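Simple rules before the arm moves

When Vitória Barreto started to write the safety guide for home tests at Trornetti, she expected that it will be a long document. The first draft had 21 rules. The version which her team uses now has eight.

"People did not read the long one," she says. "They signed it and then they did as before. With eight rules I can ask anybody, and they can tell me all of them."

Most of the rules are about the place and not about the software. The base must stand on something that does not rock. The operator stays out of reach while the power is on. Two people must know where the stop button is - and one of them must be able to touch it.

I asked her which rule causes the most discussion. She answers without waiting: cables. "In a laboratory we have channels in the floor. In a bedroom you have a carpet and a chair. So we write that every cable must be checked before the start, and again after each break." 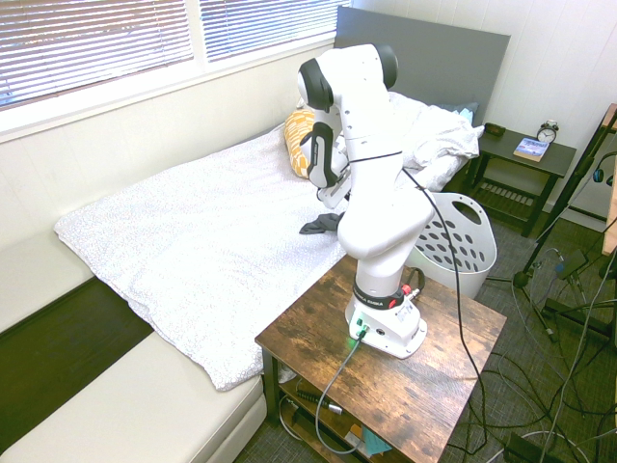 A robotic arm on a side table, with its gripper above the bed.

Soft things also need their own rule, she explains. A cloth or a duvet can catch on the fingers, and then the arm must be stopped before somebody pulls it free. "Never pull first," says Barreto. The next version of the guide should be ready in March.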